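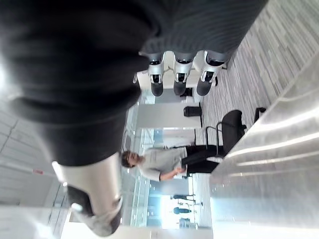

DAYTON, Ohio - May

4 min read
12 shares | 2 comments

Hustley, a supplier of metal shelving to small stores, has opened a product room on the carpeted ground floor of its Dayton office. Store owners can look at full-size shelving there with real groceries on it before they place an order. The room is open to current and new customers by appointment.

The room shows the Kemier line, a gray metal shelving system that Hustley sells to convenience stores, gas stations, campus shops and hotel lobbies. Until now customers ordered from the printed catalog or from a sample board that sales staff carried with them. The sample board had one bracket and a short piece of shelf on it. Buyers often asked how a full unit would look with product in place, and how far a clerk would need to reach to get to the back of a lower shelf.

"People buy shelving by the foot, but they live with it by the package," said Ffion Meredith, head of customer service at Hustley. "A store owner wants to know if the chips fit under the next shelf up and if the price labels can be read from the aisle. We used to answer that over the phone with a tape measure in one hand. Now they can come in and try it with the things they sell."

Snacks were chosen for the first setup. They are among the harder items to keep in order on a flat shelf. Bags slide and slump, and tall round canisters lean as soon as the ones next to them are sold. Visitors are invited to take packages off, put them back, and change the spacing until they find a layout that suits their own store. Staff do not straighten the shelves while a visit is going on.
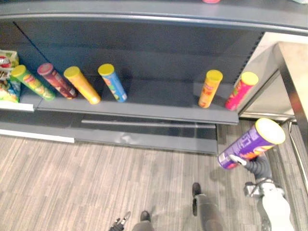 Snack canisters and bags of chips on a gray metal shelf, with open space at the middle.

Kemier units use slotted uprights, so shelves can be raised or lowered without drilling. The shelf boards have a rounded front lip that takes a label strip. Backs, end pieces and extra boards are sold separately, and a unit can be added to later. All parts shown in the room are the same parts that ship to customers.

The first store group to use the room was Michiels, a family-owned business with four convenience stores in western Ohio. Its operations manager, Donnie Ritchie, spent a morning at the office working out a new snack section before his stores ordered any shelving.

Ritchie said the visit changed his plan. He had expected to order the deeper board for every level. After filling a lower shelf with canisters and chips, he decided on the standard depth and put the money toward extra end pieces.

"On the deep shelf, the last row just sits back there in the dark," Ritchie said. "My night clerk has to get down on her knees to pull it forward. With the shorter one she can do it standing up, or close to it. I would not have worked that out from the catalog."

Michiels has since ordered 72 shelf boards for delivery over the summer. The first of its stores to be refitted will stay open during the work, with one side of the aisle changed at a time. Ritchie said he also plans to keep a gap on each snack shelf for new flavors - something he tried out during the visit - and to move the price labels so they stay with the product when a row is shifted.

Appointments at the room run for two hours. Customers can bring their own packages, and Hustley recommends that they do, mainly for odd sizes such as family bags, multipacks and boxed candy. Cold and frozen goods cannot be stored on site. A small stock of dry groceries is kept at the office for anyone who comes without samples.

A member of the customer service team sits in on each visit and writes down the final layout, including shelf heights and the number of boards. The customer gets a copy by email with a parts list. There is no charge for the visit or the list, and no order has to be placed on the day. Chairs and a desk are set out for people who want to go over paperwork.

Meredith said the notes from early visits have already led to one change in how Kemier parts are sold. Label strips used to be packed in a single long carton that was hard to get through the door of a small back room. They now come in packs of 12, cut to the width of a shelf board.

"We heard the same complaint from three people in a row," she said. "It had been in the catalog that way for years and we had stopped looking at it."

Hustley plans to change the products on display through the year. Canned goods will follow snacks, then cleaning supplies and pet food. The heavier items will be used to show the difference between standard and reinforced brackets. Customers who want to see a certain product type ahead of the schedule can ask when they book.

Delivery of Kemier shelving is handled by Kestex, a regional freight company that also carries out basic assembly where a customer asks for it. Assembly can be added to any order up to the time it leaves the warehouse. Customers who prefer to do the work themselves will find a printed guide in the first carton of each order. Replacement guides are free from customer service.

Morning appointments start at 9:00 a.m. and afternoon appointments at 1:30 p.m. Parking is behind the building, and the entrance from the parking lot is level with the floor of the room. Groups of more than four people should call ahead so that extra seating can be brought in.

About Hustley

Hustley supplies metal shelving, brackets, label strips and end pieces to independent stores and small store groups. The company sells the Kemier line directly and through dealers. Its office and product room are in Dayton, Ohio.

Media contact: Ffion Meredith, Customer Service, Hustley

Related news
Kemier reinforced brackets now sold in pairs
Hustley and Kestex extend delivery agreement
Choosing shelf depth for a small store
Updated parts list for Kemier end pieces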